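Zutness amplía su catálogo de cocina compacta con la serie Pener

29 de agosto de 2018

La firma de menaje Zutness incorpora a su catálogo la serie Pener, un conjunto de accesorios de sobremesa para cocinas de superficie reducida. La gama comprende escurreplatos, árbol para tazas y cesta de mimbre, y se distribuirá a través de los puntos de venta de Szulc. La referencia 923 corresponde al escurreplatos y la 693 al árbol para tazas.

El montaje de presentación se ha dispuesto sobre un tapete marrón de formato alargado, con horno de sobremesa en la esquina posterior izquierda y el resto de las piezas repartidas por la superficie.
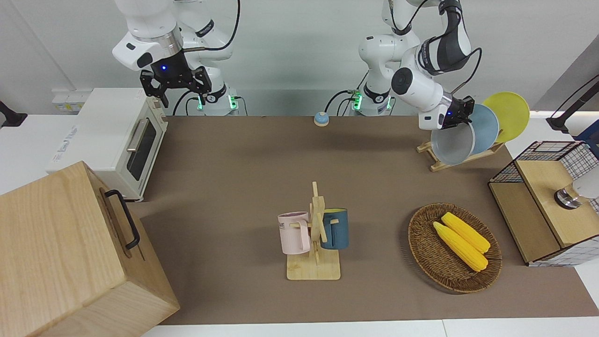 Plato azul claro en el escurreplatos, durante la presentación de la serie Pener.

El escurreplatos es de madera clara y mantiene los platos en posición vertical. El fabricante recomienda colocar las piezas de mayor diámetro en los extremos y no superar la carga indicada en la base. La madera no es apta para lavavajillas; debe limpiarse con paño húmedo y secarse al aire.

El árbol para tazas consta de base cuadrada y poste vertical con clavijas. En la presentación se ha equipado con una taza rosa pálido y otra de tono azul verdoso oscuro. Las tazas y los platos no forman parte de la serie y se comercializan por separado bajo la marca Vindo. 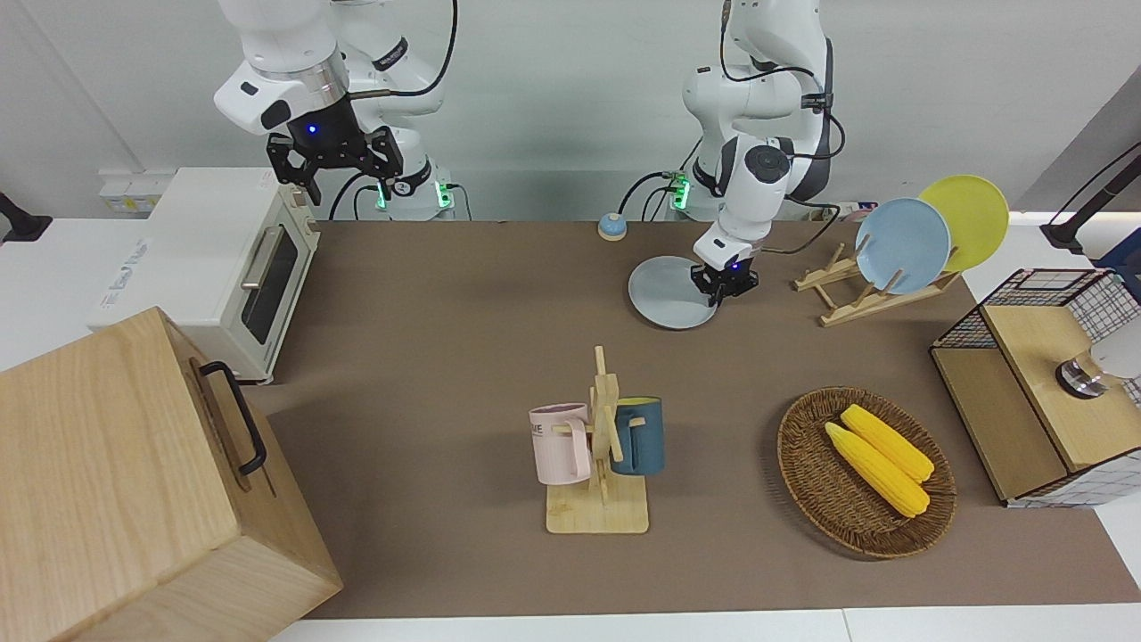 La cesta ovalada, de mimbre trenzado, está prevista para fruta y verdura sin envasar. Carece de forro interior, lo que facilita la ventilación del contenido. Zutness desaconseja su uso para alimentos cortados o con humedad superficial.

En cuanto a la distribución sobre la encimera, la documentación técnica fija una separación mínima de 20 cm entre las piezas de madera y cualquier aparato que genere calor. La longitud de encimera recomendada para el conjunto completo es de 105 cm.

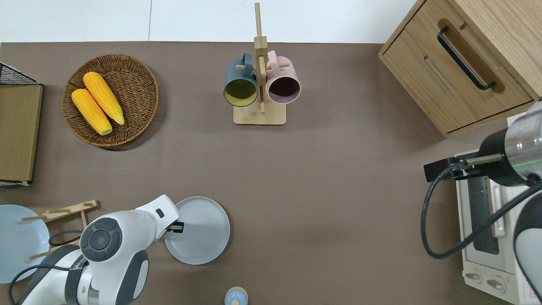
El suministro a tiendas comenzará en enero. Las piezas podrán adquirirse sueltas o en conjunto, y Szulc mantendrá existencias de clavijas de repuesto para el árbol. Los precios de venta no se han comunicado.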